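Can a machine put the chairs back yet? I asked somebody who would know

I have wanted a robot to do my chores since I was old enough to be handed a dish towel. So when a woman who builds them agreed to sit down with me for an hour, I showed up with a list of grievances. Laundry, mostly. Also the crumbs under the toaster, the recycling, and the fitted sheet, which I consider a personal enemy.

She runs the hands-on side of Kudine, a small outfit working on machines that tidy up rooms and stock shelves. She asked me to leave her name out because she says whatever she predicts tends to get read back to her at conferences. Fair enough! I've been writing this column long enough to know the feeling. (I once told you all that voice-controlled ovens were going to be huge.)

I started with the big one. Can a robot do my laundry, yes or no?

"No," she said, and took a sip of her coffee. Then she felt bad for me, I think, because she kept going. "It can do parts of it. It can pick up a shirt. It can put a shirt in a basket most of the time. If you give it a dry towel on a flat table with good light, it can fold that towel, slowly, and you'd be happy with the fold. But you said laundry. Laundry is forty little jobs and you don't notice you're doing them. You turned a sock right side out this morning and you have no memory of it."

I did, and I don't.

So what can it do?

The Kudine machine has a name, Madis, and at the moment its best trick is putting furniture and small objects back where they belong. Chairs under tables, cups in a bin, boxes on a shelf. I watched it do a version of this back in September at a trade day, where it moved a cup from one side of a counter to the other while a crowd of grown adults held their breath. It took long enough that I checked my messages. When the cup went down, we clapped. I clapped too, I'm not made of stone.

I told her this and she laughed. "People clap for the cup. I'd like them to clap for the 300th cup. The first one tells you very little. I can get almost anything to work once if you let me set up the counter."

And how does it do on the 300th?

"On cups, pretty well now. We ran a block of 300 pickups last month with cups we'd never used before, and it got 223 of them on the first try. I was pleased with that. My mother was not pleased with that. She said if she hired somebody who dropped that many cups she'd be out of cups."

I'm with her mother, but I did want to understand the misses. Were they smashed on the floor? She said hardly any. Most of the time the fingers closed on air, or nudged the cup over and stopped, waiting to be told what to do next. A few were the clear plastic kind, and clear plastic is apparently murder. The camera looks right through it.

Why chairs are harder than they look

I'd assumed a chair would be the easy part. It's big and it isn't going to break. You don't need delicate little fingers for a chair, you can shove it with your hip while carrying two plates, as I do every night of my life.

"The hip is a very good tool," she said. "We don't have a hip."

What they have is a pair of grippers, two fingers on each, and a chair gives them a surprising amount of grief. There's the question of where to hold it. A backrest that curves is a different grab from a flat one with slats. Then thin legs catch on things. They drag, they tip, they snag a cord. A person feels the snag in the wrist and eases off before they've had a thought about it. Madis has to notice that the chair has stopped going where it was pushed, and by then it may have pushed a bit more than anyone wanted.

"You can teach it the pushing," she told me. "It's the easing off that takes forever. A lot of what people call skill is stopping at the right moment."

And the teaching is done by people, which I found oddly touching. They go out with a pair of the grippers in their hands and do the chore themselves, over and over, with everything recorded, and the machine learns from the pile. It's a job. You can apply for it. Her crew did 900 of these little chore sessions over the summer, in offices and break rooms and the back of a furniture store called Coutinho, where the staff got so used to them that they started leaving things out of place on purpose.

She has done plenty of them herself. I asked what it was like to tidy a room with pincers.

"Humbling! You forget how much you use your thumb. First hour, you're terrible. You go to lift something by the edge and you can't get under the edge. By the end of the day you're decent, and then you go home and try to pick up a fork like that at dinner."

I asked whether she picks nice empty rooms for it. She looked at me like I'd suggested practicing to drive in a parking lot for the rest of your life. She wants cables on the floor. She wants a step up where the flooring changes, and water jugs parked by the lockers, and keys left sitting in their locks, because those are the places people have chairs. 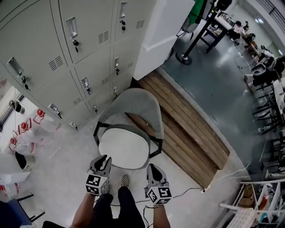

The shop floor versus my kitchen

I had one more theory to try on her. Surely stores and warehouses will get these machines years before I do? They have wide aisles. They have no cats.

She half agreed. A stockroom is kinder in some ways. The shelves stay put, the boxes come in a handful of sizes, and if the machine gets stuck there's usually a person nearby who can free it. Kudine has three trial sites right now, all of them shops, and the one doing best is a housewares chain called Bomance, where Madis puts empty totes back on a rack after closing.

"It's a boring job and it's good at it," she said. "It's slower than a person, but it has all night. If you'd asked me for that same job at noon with customers around, I'd have said come back later."

How much later?

That one she wouldn't touch. I tried it three different ways, including "ballpark," including "just between us" (with the recorder plainly running on the table). What she would say is that she expects the jobs to arrive one at a time, and out of order. Totes before dishes. Pushing in chairs before setting the table. Wiping a counter fairly soon — it's flat, it's forgiving, and if you miss a spot you go over it again. Beds, much later. She made a face at beds.

And my fitted sheet?

"Oh, I can't fold those either," she said.

I wanted to know if any of this had changed how she does things at home, and it has, a little. She's stopped buying clear glasses. She catches herself admiring drawer handles, the good chunky ones you could get two fingers around. Her kids leave shoes in the hallway and where she used to yell, she now sometimes stands there working out how you'd grab one by the heel. Then she yells.

What about the worry people write in to me about, I asked, that the stockroom job at night is somebody's job? She didn't wave it off. At the shop doing the tote trial, that work was being done by whoever was closing up, at the end of a long shift, and the closers she talked to were glad to hand it over. But she said she'd only talked to the closers in one store, and she didn't want to make a speech out of it. She'd like the people who do the chores to be asked first which ones they want to give away. In her experience they never say the one you'd expect. At one site everyone was happy to keep the lifting. It was breaking down cardboard they couldn't stand.

I went home and pushed in my own chairs, with my hip, and timed it. Four chairs, a few seconds, one bruise. I've written to ask whether I can come try the grippers for a day, and she says yes, as long as I bring lunch and wear shoes I can stand around in. I'll report back.

Posted November 2019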